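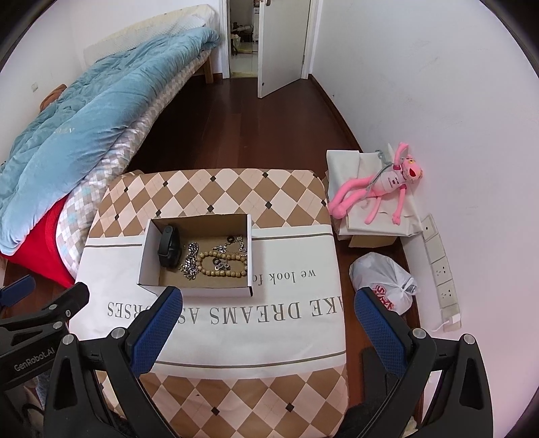

Sondier Sorting Station for Guest Property
Handling equipment for serviced apartments, residences and care homes

Overview | Operation | Staffing | Specifications | Ordering

Overview

The Sondier Sorting Station receives small personal articles collected during room turnover, separates them, records them and places each one in its own sealed tray. It is intended for operators of furnished accommodation who must keep and return property left behind by departing residents.

Jewelry and small accessories account for much of this work. A single open box may hold a fitness band, a chain-link bracelet, a string of wooden beads and a chain with rings on it. Such articles tangle easily and differ in weight, stiffness and surface. The station handles them one at a time and does not pull on an article that resists lifting. In that case the arm releases its hold, and the article is passed to the attendant.

Operation

Articles are brought to the station in an open box or tray. No sorting is required beforehand. The attendant enters the room number, places the box on the infeed shelf and closes the guard. The arm lifts each article, presents it to the scale and the overhead camera, and sets it down in a numbered tray. A label is printed when the tray is sealed.

The standard jaw set is supplied with soft textured pads. Pads should be inspected at the start of each shift and replaced when the texture is worn smooth. Replacement pads are sold in sets of 6.

Chains that cannot be separated are kept together and recorded as one entry. The station will not attempt to open clasps.

Changes to Staff Duties

Operators are advised to plan for the change in duties before the station is delivered. In most houses the listing of found property is done by room attendants at the end of the shift, by hand, and often after the scheduled finish. With the station in service, the attendant's part in listing ends when the box is handed over. Room attendants continue to collect articles from beds, seating and floors, and their judgment on what belongs to the room remains necessary.

A new duty is created at the station itself. The property attendant clears rejected articles, confirms the written record and answers inquiries from former residents. Training for this position takes six hours and is included in the purchase price.

At the Pranano residences, where the station serves 93 furnished rooms, the position was offered first to existing housekeeping staff. Leonie Harms, housekeeping manager, reports that two attendants now share it on alternate weeks. "The lists used to be written in four different hands, and we argued over what a word meant," she states. "We still open trays to check. The arm does not know a good ring from a cheap one, and we do not ask it to."

Ms. Harms also notes that some staff were uneasy about the overhead camera. The camera views the tray area only. Operators should explain this to staff in writing and post a copy beside the unit.

Specifications

Heaviest single article: 2000 grams
Tray positions: 45
Jaw pads: textured, replaceable
Guard: hinged, with interlock
Record format: printed label and spreadsheet file
Not suitable for: liquids, medication, food, articles with exposed blades

Ordering and Service

The station is sold and serviced by Auer. Deliveries for the current production run begin in April. Inquiries concerning installation and staff training may be addressed to Liesl Camenzind, Customer Training.

Related equipment: Tundisier tray cabinet, infeed shelf extension, label rolls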